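Huvance bus network to be redrawn in March, with Route 28 split in two

26/12/2025

Bus riders in Huvance will have a new map to learn this spring. The city's transit office has approved changes to most of its daytime routes, including an end to the long cross-town Route 28, which has run in more or less the same form since the old rail yard closed.

The changes take effect in March. Fares stay the same, and monthly passes already bought will be good on the new routes.

Route 28 now runs from the Dorkodari neighborhood in the north, through downtown, and out to the hospital and the county fairgrounds. Riders have complained for years that the southern half of the line is late in the afternoon. The transit office says most of the delay starts at the Chuang Street bridge, where buses share one lane in each direction with trucks coming off the highway.

Under the new plan the route will be split at the downtown transfer center. The northern half keeps the number 28. The southern half becomes Route 3, a number that has not been used since the evening shuttle was dropped.

"A bus that gets stuck at the bridge at four o'clock is still late in Dorkodari at five," said Yuto Ichikawa, who manages scheduling for the transit office. "Those riders never go near the bridge. We wanted to stop passing the delay from one end of town to the other."

An average of 2,332 people board Route 28 on a working day, according to the office's fall ridership report. Roughly 1,000 of them get off downtown or change to another line there, and will see little difference. The rest ride through downtown without leaving the bus. Most of that group will need to change buses once the split is made.

The office says the two routes will be timed to meet. Northbound Route 3 buses are due at the transfer center five minutes before Route 28 buses leave, and the same gap applies the other way. During the evening, when buses run every half hour, drivers on Route 28 will be told to hold for a late connection for up to four minutes.

Transfers remain free for 90 minutes after the first boarding.

Hospital stop moves indoors

The stop at the hospital will move from the main road to the covered loop beside the outpatient entrance. Riders asked for this at both public meetings in the fall, and hospital staff supported it in writing. The loop adds two minutes to the trip in each direction. Buses going on to the fairgrounds will pull in at the loop on every trip, including trips after visiting hours.

The old stop will stay open for the first month so that people are not left waiting at a pole with no bus. After that the shelter will be taken down and moved to Mill Road, where riders now stand on the grass.

Praleck Road loses its early trip

Not all of the changes add service. The first morning trip on Route 11, which leaves Praleck Road at 4:50, will be cut. The office says few people use it, though several who do spoke against the cut at the second meeting. Two work the opening shift at the commercial bakery near the river and said the next bus would get them there after their start time.

Ichikawa said the office had looked at moving the trip later by ten minutes, which would not have helped the bakery workers, and at running a smaller vehicle, which would have cost nearly as much because the driver's pay is the main expense. The next Route 11 trip will leave at 5:25, five minutes earlier than it does now.

Riders who will be affected can ask for a place in the county's shared van program. Forms are at the transfer center and at the Dorkodari branch library.

School trips and weekends

The extra afternoon buses that serve the high school and the technical center will keep their current times through the end of the school year. They will carry new route numbers starting in March, and the office will send a notice home with students in the last week of February. Younger riders who use the free student card do not need a new one.

Weekend service changes less. Route 28 will still run every 40 minutes, and Route 3 will run on the same pattern. Sunday buses to the fairgrounds will run only when there is an event listed on the county calendar.

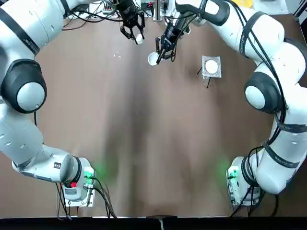

Printed maps and help with trip planning

Printed maps will be ready in February. They will be free on all buses, at the transfer center and at city hall. A large-print version can be mailed on request. The phone line for trip planning will stay open until 8 p.m. for the first two weeks of the new schedule.

Stop signs along both halves of the old route will be changed overnight in the week before the switch. For a few days some signs may show both numbers. Riders should go by the number on the front of the bus.

The transit office will take comments on the new schedule through the summer, by phone, by mail or at the counter in the transfer center. Small changes to departure times can be made without another public meeting. Any change to where a bus goes would have to wait for the fall review.

Work on the Chuang Street bridge itself is a separate project. The state has not set a start date.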